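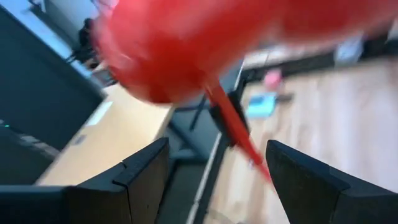

Notebook, dye bench, February 6, 2023

Carried on with the madder series for the Osov blankets. Lot 1627 is the new root, lot 3308 is what was left from October. Oana wants one red that can be repeated through the spring, so the point of today was to get both lots onto the same wool and see how far apart they are.

Wool is the Szewczyk two-ply, washed on Friday's schedule as usual and mordanted in alum at 12 percent of dry weight. I checked the mordant book and Lech had written 10 percent for the October skeins. That explains part of why the old samples look thin next to the card. I have corrected the heading on that page and left his figures as they were.

Both pots started cold, root in a muslin bag, chalk added to each. Brought up slowly over the morning. Lot 3308 got ahead of me while I was on the phone with Bametitz over the late invoice and went to 78 C before I caught it. Turned off the ring and let it drop back to 65. The other pot stayed at 65 or under all the way.

Results, skeins rinsed and squeezed out, seen at the north window:

1627, first bath: a clear orange red, even all the way along. Closest thing yet to the card.
1627, second bath: coral, a bit patchy at the ties. Ties were too tight. My fault, I was using the short cotton.
3308, first bath: browner, as you would expect after the overheating. Can't be used as a fair comparison.
3308, second bath: not run. No point until the first is repeated.

Gun-woo put a strip of the 1627 first bath through the soap test at 50 C. Slight bleed onto the white cotton, none onto the white wool. He thinks it is loose dye and that a longer rinse will take care of it. I would like to see a second strip before I agree. He has the rest of that skein on his shelf, labeled.

pH of the tap water was 7.4 this morning, up a little from last week. Hamish says they have been working on the main by the bridge. If it moves again we should go back to the tank water for anything going to a customer.

Note on the scale: the small one is drifting again. It read 2 g heavy with the brass weight. I used the big scale for the wool and the small one only for the chalk, where it matters less. Zbigniew, can you look at it before the next batch, and leave a note on the lid if you send it out to Fomow.

Also, whoever is grinding root in the coffee mill, please brush it out afterward. There was weld in it and I had to throw away the first spoonfuls.

To do:
Repeat 3308 first bath, stay with the pot this time.
Second soap strip, 1627, after a longer rinse.
Light test on both, half covered, south window.
Ask Oana if the coral is any use to her for the borders. We have enough spent root to make more of it cheaply.
Buy long cotton for ties.

Exhaust baths are in the lidded buckets under the sink. Keep them until the repeat is done.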